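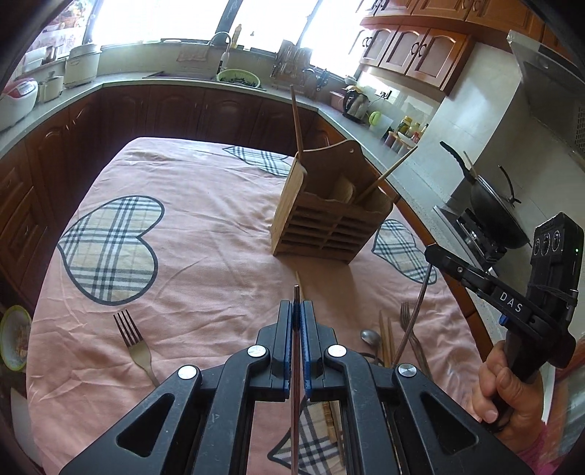

Ezequiel Esquivel
Skavora Laboratory for Household Manipulation

4. Rules for recording table tasks in lived-in kitchens

Most written practice for robot handling was drawn up for benches, fixtures and parts that come out of a tray facing the same way. Kitchens are far more fun than that, and they need rules of their own. We wrote ours over one spring, tried them in the Majumder kitchens, threw out about half by April, and kept the ones given below. Figure 1 shows a utensil-sorting task with two hand-held grippers, one of them holding a dark chopstick between its blue pads.

Figure 1. Utensil sorting at a kitchen table. The holder stands at the center, with forks, a spoon and chopsticks on the cloth.

4.1 Leave the room alone. Operators may clear what is unsafe and nothing else. A patterned tablecloth stays on, wrinkles included, and so does whatever is on the counters. Early on we had asked for plain cloths, following the Vurton bench guide, and the policies trained on those sessions did poorly the moment they met a print. We were delighted by how much came back once we stopped tidying.

4.2 Grip thin objects square to the pads. A chopstick is an unforgiving thing! Held at a slant it rolls, and the roll is hard to recover from the recorded jaw width alone. Operators close slowly, pause, then lift. If the stick turns in the jaws they put it down and start that grasp again, and the failed grasp is kept in the recording with a tag.

4.3 Check the view before the first grasp. The target and the holder should both be visible from at least one gripper camera. Sleeves are pushed back if they hang near a lens. We set 220 lux at the table surface as the lower limit, measured with the kitchen lights as the household normally has them.

4.4 Keep the stove off. This one has no exceptions, even where the table is well away from the range. Knives are out of scope for this task and are covered in the Flulosance annex.

4.5 Stop at the agreed length. A session ends after 4 resets of the table or when the operator asks, whichever comes first. Of 2000 recorded grasps under these rules, 449 involved chopsticks, and those are the ones we look at most closely in Section 5, where the slow-close rule has its clearest effect.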